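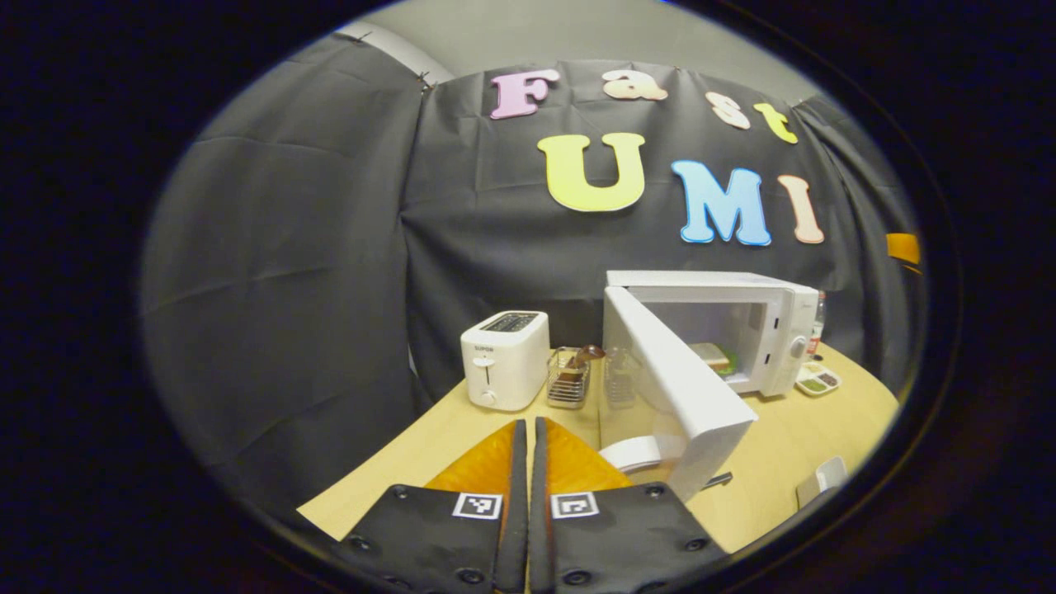 Forow's reply to our last report was that nicer skies don't make an avatar look less like plastic, and I can't say October has proved them wrong.

The Ollidcombe region now has 27 animated poses and 2 dance floors. Thongsuk delivered the water shader late — it still flickers at sunset. Of the 300 visits logged, I'd guess many were our own testers.

Trernesance wants 3 more parcels. I would hold that money until the shader is fixed and we have visitor counts I trust.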